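Clotham Tabletop Set: README and recording rules

Version notes and house rules for anyone recording, labelling or reusing the set. Maintained by Liliana Bellini and Colin Crabtree.
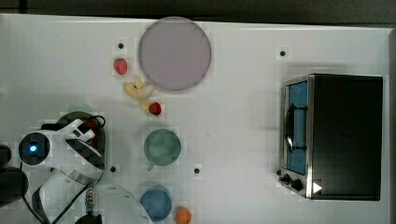 The rules came out of a review in December, when Jianhua Dai went through the first batch and found that the two sites had been laying out the table differently. Episodes from Pondov could not be mixed with episodes from Clotham without a lot of sorting by hand. We now fix the large items and let the small ones move. The toaster oven stays on the right with its door facing left, towards the arm, and the plate, cup, bowl, pan and toy food go wherever the layout sheet puts them. The holes in the table top are not position marks, so do not line props up with them.

Contents

The current release has 968 episodes. Each episode has its own folder with the overhead video, the wrist video, the joint log and a short text file giving the task in one sentence. Failed attempts are kept and marked as failed. Please do not delete them from your copy and then publish results under the same version name.

Before recording

Check that the overhead view takes in the plate and the oven door.
Run the arm through its full reach with no props out, at low speed.
Look at the cable along the arm links. It must not snag when the wrist turns.
Wipe the table. Crumbs of foam from the old props show up in the wrist video.
Read the task sentence aloud to the second person before starting.

During recording

Two people per session, one operating and one at the stop button. The person at the stop button does not label, answer messages or reset props while the arm is powered. Hands stay off the table until the operator says "clear". If a prop rolls off, stop the episode, mark it failed and begin a new one.

The oven is a prop and is never plugged in. Grip it by the door handle only. Norbert Mikuš has asked that nobody pushes on the glass with the fingertips, as this has already cost us a set of pads.

Sessions last no more than 2 hours, with a break of 10 minutes in the middle.

Labelling

Use the names in props.txt and no others. A bowl is "bowl", whatever its colour, unless two bowls are out. Items partly outside the overhead view are still labelled, with the flag "partial". Items inside the pan get their own label as well as the pan's.

Known problems

Glare on the oven door in some morning episodes from Pondov.
Wrist video starts late in a few folders. The joint log is correct.
"Mug" and "cup" were both used in the first batch. Oskari Eskola is merging them.

Questions and corrections go to Liliana.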